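**Clirside Allotment and Garden Society: minutes of the general meeting, 13 March 2020**

Present: 42 members, the chair, the secretary (writing), and one dog, not a member.

**1. Previous minutes**

The December minutes were approved after the word "shouting" was changed to "discussion" in two places.

**2. Water**

The Kindville end still has no pressure after breakfast. The chair reported that Jistel, who installed the pump, have been called again and have again promised to call back. A member asked if the pump could be moved uphill. Another member asked if the first member would be carrying it. Left on the agenda, where it has lived for some time.

**3. Money**

The balance stands at $2000, less $336 owed for gravel. Several people wished to know where the gravel was. It is under the nettles by the lower gate. Agreed to pay the bill and cut the nettles, in that order.

**4. Harvest supper**

Long item. The chair proposed shared tables again. Objections were heard on the subject of last year's soup, which ran out before the back rows were served, and on the subject of last year's speech, which did not. Agreed: two soups, one speech. Members are to bring their own bowls and take home the same ones.
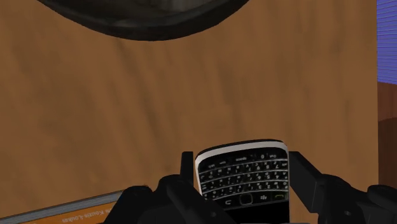 *Item 4: brown wooden surface with a dark, rounded shape over it (computer rendering).*

A motion to ban zucchini from the supper failed narrowly. A second motion, to limit zucchini to one dish per household, passed with the growers abstaining in a marked manner.

**5. Shed keys**

There are more keys than locks. Anyone holding a key that opens nothing should hand it to the secretary, who already has a jar of them.

**6. Wikström plot**

The plot known as Wikström has been vacant since the fence blew down. The waiting list will be consulted once it has been found. The plot next door was reminded that its pumpkins are not a form of tenancy.

**7. Other business**

Complaint about early radio. Complaint about the complaint. Request for a second wheelbarrow, deferred until the first one is returned.

The next meeting will be posted on the gate. The meeting closed when the heating went off.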